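Prendow to refit 91 council and community buildings with second-hand furniture

Brollomgate, May 22, 2023 – Furniture reuse firm Prendow has been awarded the contract to supply desks, cupboards and storage units to public buildings across Brollomgate over the next three years. The first deliveries will go to the Karagiannis Library, which reopens to readers in December.
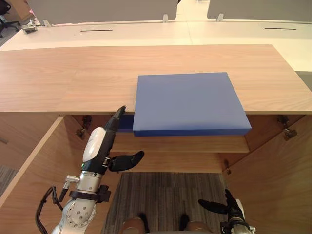 Samuele Cirillo said the agreement would let the town replace worn-out office furniture without buying new where a sound second-hand piece could be found. He added that most of what gets thrown away in office moves has years of use left in it, and that a desk with a loose hinge should be mended before anyone thinks of skipping it.

The contract covers 91 buildings, among them libraries, day centres, two registry offices and the town archive. Prendow will collect furniture from sites that are closing or moving, repair it at its workshop on Plirnosov Road and deliver it to sites that have put in a request. Items that cannot be repaired will be taken apart, and their hinges, handles, shelves and panels kept for use on other pieces.

Each building manager will be able to look through a stock list, which is updated every morning, and reserve items for up to 9 working days. Anything not confirmed by then goes back on the list. Managers may also ask for changes before delivery, such as an extra shelf, a new lock or a lower worktop. Small changes of this kind are included in the price. Larger jobs will be quoted for separately.

Prendow ran a trial of the service last year at seven sites in the east of the town. Over the course of the trial the firm handled some 300 items, most of them desks, low cupboards and filing cabinets. Office chairs proved harder to place, as many had worn gas lifts or torn seats, and the firm has now set aside one bay of the workshop for chair repairs.

The trial also led to changes in how furniture is collected. Sites are now asked to empty all drawers and cupboards and to tape keys to the inside of a door before the van arrives. Anything left behind will be bagged, labelled with the name of the site and returned with the next delivery. Confidential papers remain the duty of the site and should be removed beforehand.

Cirillo said readers at the Karagiannis Library would notice the study room first, where matching new desks had been planned and a mix of older ones will be fitted instead. The tops are being sanded and re-oiled, he said, and the heights evened out so that they can stand in rows. The children's corner and the local history room will follow in the new year.

Schools are not part of the contract, as they buy their furniture under a different arrangement. Charities and small clubs in Brollomgate may apply for surplus pieces at the end of each quarter, and will be asked to pay for delivery only. Application forms will be held at the front desk of the town archive and at the Plirnosov Road workshop.

Residents with household furniture to give away should carry on using the existing collection service. The workshop is not able to take donations at the door – it has no space to store them and no staff to check them in.

Notes to editors

Prendow repairs and resells furniture from offices and public buildings. Its workshop and stores are on Plirnosov Road, Brollomgate.

The Karagiannis Library is closed for roof and heating works. Book returns can be made at any other branch during the closure, and loans taken out before it began have been extended until reopening.

Visits to the workshop can be arranged for members of the press through the Prendow office. Closed-toe shoes must be worn on the workshop floor.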